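Tavcombe Community Help Pages
Clothing and Laundry > Storage and Hanging
Posted February 2018. Viewed 2,054 times.

Knit garments slipping from plastic hangers on a curved rail

Pranab Thambiah
I am responsible for the garment rail at a small community clothing room, and I should be grateful for advice from members who manage similar facilities. Our rail is a black rod with a curved top which bends down into an upright at one side. It is satisfactory for coats. It is less satisfactory for lightweight knits, in particular fine ribbed items in black, of which we receive a considerable number. These are placed on ordinary white plastic hangers with a wide shoulder bar and a straight lower crossbar.

Two difficulties arise. First, the hangers travel along the curve toward the lower end, and the garments collect there in a bunch. Second, the knits slide from the shoulder bar, usually on one side first, and the neckline is pulled out of shape by the time the item is noticed. 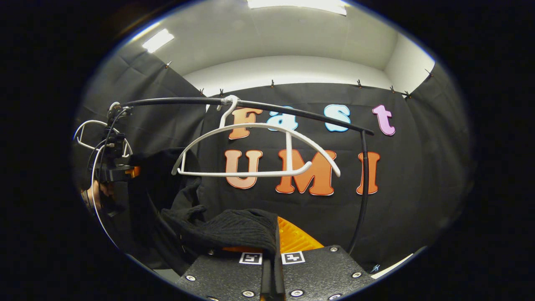 The hangers were purchased as a lot of 40, of which 39 remain in service, and I would prefer to retain them if possible. Replacement with padded hangers has been suggested, but the budget for the current year has already been assigned. I would also welcome guidance on whether knits of this kind should be hung from the shoulders at all, or whether the lower crossbar should be used. Shelf space is limited to a single unit, at present occupied by bed linen.

3 replies

M. Dutton
Fine ribbed knits should not be hung from the shoulders for extended periods. The weight of the garment draws the rib downward and the shoulder bar leaves a raised point at the top of each sleeve. The following procedure is recommended where shelving is not available.

Lay the garment flat and fold it in half lengthwise, so that the sleeves lie one on top of the other. Place the hanger upon it with the hook at the underarm, pointing outward. Fold the body over one side of the hanger and the sleeves over the other, and tuck the ends beneath the crossbar. The weight is then carried by the fold and the neckline is left alone.

Persons hanging the items should place the empty hanger on the rail only after the garment has been folded onto it. Attempting to dress a hanger which is already suspended is a common cause of stretched necklines, particularly when one hand is occupied in holding the cloth.

With regard to slipping, a narrow strip of felt or a rubber band wound several times near each end of the shoulder bar will be sufficient for lighter items. Bands should be inspected each October and replaced if they have become sticky, as they may mark pale fabrics.

Gudar
Use the crossbar. Fold once and hang like trousers. It leaves a crease but the crease comes out.

H. Blöndal
I concur with the first reply as to folding. The movement of the hangers is a separate matter and concerns the rail. On a curved rod any hanger will move toward the lower side unless the surface offers some grip. Cloth tape of the type sold for handlebars may be wound along the upper part of the curve. Heavier coats should be placed nearest the bend, where they will act as a stop, and the knits kept toward the highest point.

It should also be confirmed that the rail stands level. Ours did not, and a folded piece of card beneath one foot reduced the trouble considerably. Members may wish to consult the earlier thread on freestanding rails (3,299 views), in which the taping method is set out at greater length.

Pranab Thambiah
I thank all who replied. The folding method will be adopted for the black knits in the first instance, and tape has been requested for the rail. The bed linen will remain where it is.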